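Search this site
Enter keyword
Search

Category: Vacancies > Training and Assessment > Part-time

Trainer and Assessor, Payroll and Bookkeeping (part-time)

Gosach provides classroom and distance courses in office administration, payroll and bookkeeping. We are recruiting a part-time trainer and assessor to deliver the Level 2 payroll certificate and to mark learner portfolios. The post is based at our Gyamfi Road centre and reports to the curriculum manager.

The payroll certificate is taught in blocks of five days. Each block covers gross-to-net calculation, statutory payments, pension deductions, year-end returns and record keeping. Learners complete set tasks in the Pluleo payroll package, which is installed on all classroom machines. Prior knowledge of Pluleo is not required, but the trainer must pass the in-house user test before teaching the first block.

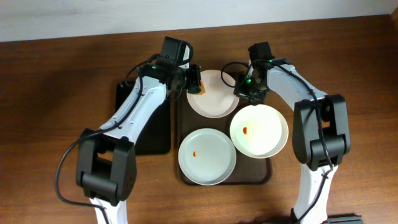 Portfolios are submitted through Dekunano, our online marking system. The assessor records a decision against each criterion, gives written feedback and returns the work within two weeks. A sample of marked portfolios is checked by a second assessor each month. Where the two decisions differ, the portfolio is marked again and the reasons are entered on the learner's record.

Duties
Deliver the payroll certificate from the agreed scheme of work.
Mark portfolios and resubmissions in Dekunano.
Keep registers and report absences on the same day.
Update handouts when rates and thresholds change – the main revision takes place in March.
Attend standardisation meetings.

Essential
A payroll or bookkeeping qualification at Level 3 or above.
Recent experience of running a payroll from start to finish.
A recognised assessor award, or willingness to complete one in the first year.
Clear written English.

Desirable
A teaching qualification.
Experience of working with adult learners who are returning to study.

Hours and pay
Teaching hours are 9.30 to 4.00 during a block. Marking may be done from home. Pay is at the published sessional rate, with marking paid per portfolio. An allowance of up to £3,000 is available towards an approved assessor or teaching award – terms are set out in the contract.

How to apply
Complete the application form and attach a covering letter of no more than two pages, stating how you meet each essential point. CVs sent without a form will not be read. Shortlisted applicants will be asked to teach a short session on a payroll topic of their choice and to mark a sample portfolio. Two references are taken up before an offer is confirmed.

Tags: payroll, assessor jobs, training jobs, part-time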